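Dateline missing or one day early on story pages after upgrade
Status: Closed (fixed)
Product: Groltik 8, hosted
Theme: Chow
Host: Illum
Priority: Normal
Opened by: Web desk, Pisville

Original report

We run the town news site for Pisville. Last night our site was moved to Groltik 8 by Illum. The front page looks fine and the menus work. The problem is on the story pages.

Every story we publish starts with a dateline, the place in capitals and then the date. Since the upgrade, the older stories show the date one day early. New stories show no dateline at all. The date in the editor is correct in both cases. I have changed it, saved, changed it back and saved again, and the page stays the same.

We print council meeting notices and road closures, so a wrong date is a real problem for us. Two readers have already phoned about a garbage pickup notice.

Browser is Firefox, but it happens in Chrome and on my phone as well.

Support, first reply

Thanks for the report. Please try the following and tell us what you see at each step.

1. Open any story in the editor and look at the Publishing tab. Is there a value in the Place field as well as the Date field?
2. Under Site, Regional, what is the time zone set to?
3. Under Theme, Chow, Story layout, is "Show dateline" ticked?
4. Clear the page cache from the toolbar and reload one old story and one new one.

Please don't edit dates on the old stories while we look at this.

Web desk

1. Yes, both fields have a value, on old stories and new ones.
2. Time zone is UTC. I'm fairly sure it used to say Pacific.
3. It was not ticked. I ticked it and saved.
4. Cleared the cache. New stories still have no dateline. Old stories still a day early.

On the last part, I'm afraid we had already started. One of our part-time staff went through the council notices this morning and moved each date forward by a day so the page would read properly. She kept a list. There are 52 on it.

Support

Good that there is a list, please keep it. Those will have to be moved back once the display is fixed, otherwise they will end up a day late.

The time zone going to UTC is a known result of the move. The old version kept it in a file on the server and the new one keeps it in the database. If the file isn't found during the move, the setting falls back to UTC. Set it to Pacific and save. This will fix the scheduled posts, which would otherwise go out at the wrong hour, but on its own it won't fix the datelines.

Can you tell us whether the theme is the stock version of Chow or a child theme?

Web desk

Set to Pacific and saved. Datelines no different, as you said.

It's a child theme. Somebody did it for us years ago and we have no contact for them any more. It changes the colours, the masthead and, I think, the story layout. I've attached the folder as a zip.

Support, moved to second line

Looked through the child theme. There are two separate faults here and they need separate fixes.

Fault A, no dateline on new stories. The child theme has its own copy of the story template. It asks for a field called dateline_place. In version 8 that field is called place. Old stories carry both names after the move, so they still print. New stories only have the new name, so the template finds nothing and skips the whole line, date included. The "Show dateline" box only applies to the stock template, so ticking it did nothing. Leave it ticked.

Fault B, old stories a day early. The old version stored a date with no time. The move turned each one into midnight UTC. The child theme then converts it to local time with a hard-coded Pacific setting before printing, and midnight UTC is still the afternoon before in Pisville. In January the gap is 8 hours. In summer it is an hour less, but the printed date is wrong either way.

Steps for A:
1. In the child theme folder, open story.tpl.
2. Replace dateline_place with place. It appears twice.
3. Upload, then clear the template cache. This is a different button from the page cache, under Theme, Advanced.

Steps for B:
1. Do A first and check it.
2. Take a backup from the Illum control panel. Choose "Database only".
3. Run the date repair under Tools, Maintenance. Choose "Treat midnight values as plain dates".
4. Wait for the re-index to finish before opening the editor.

Web desk

Did A. New stories have their dateline back. Thank you.

Backup from the Illum panel failed the first time with "insufficient space in target". I deleted the two oldest backups and it went through. Haven't run the repair yet. How long will it take, and is the site up while it runs?

Support

The site stays up. Readers may see search results in an odd order until the index is rebuilt. With an archive your size it should be done over a lunch break.

Web desk

Ran the repair. Result from the log:

Items checked: 2,532
Dates converted: OK
Items flagged for review: 54

I expected 52, the ones on our list. Went through them. The two extra are notices that were edited after the move for other reasons, one for a spelling mistake and one for a changed phone number. Their dates were right, so I cleared the flag and left them. The others I moved back a day, working from the list.

I then opened a story on the public site while logged out and copied the whole page into this ticket as it comes up, so you can check the order of the parts:

Pisville News
Home — Council — Roads — Sports — Notices

Water main work to close part of River Road

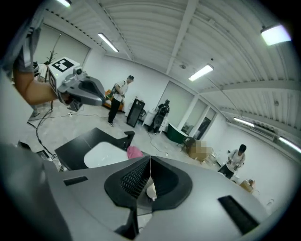
PISVILLE, 16 Sep 2022 — River Road will be closed to through traffic between the arena and the post office while crews replace a length of water main. Residents on the closed stretch can still get to their driveways from the arena end. The town is asking drivers to use the signed detour and to allow extra time.

Water will be off for part of the work. Homes affected will get a notice at the door beforehand. If the water looks cloudy once service is back, run the cold tap in the bathtub until it clears.

Garbage and recycling should be put out at the usual time. Questions can be directed to the public works counter at town hall.

Filed under: Roads, Notices

End of copied page.

Support

Order is correct: headline, picture, dateline, body. Place in capitals, comma, date, dash. That matches the stock layout.

One thing to check. The date in the RSS feed is built separately and doesn't use the template. Please open the feed and compare the same story.

Web desk

Feed has the same date as the page. The email digest does too. I sent one to myself to be sure.

The only leftover is the Notices listing, where a few items from the same day have swapped places. They used to be in the order we posted them.

Support

Expected. With plain dates there is no time to sort by, so items from one day are listed by title. If you want posting order, go to Sections, Notices, Sort and choose "Date, then ID". It can be set per section.

Web desk

Changed it for Notices and Roads. Both are back in posting order. Council we prefer by title, so I've left that one alone.

Happy for this to be closed. Could you add something to the move instructions about the time zone file? It would have saved us the morning.

Support

Added to the Groltik 8 move page, under "Before you start", with a line on child themes that carry their own story.tpl. Please keep the database backup until the next monthly one has run. Closing the ticket. Replying to it will reopen it.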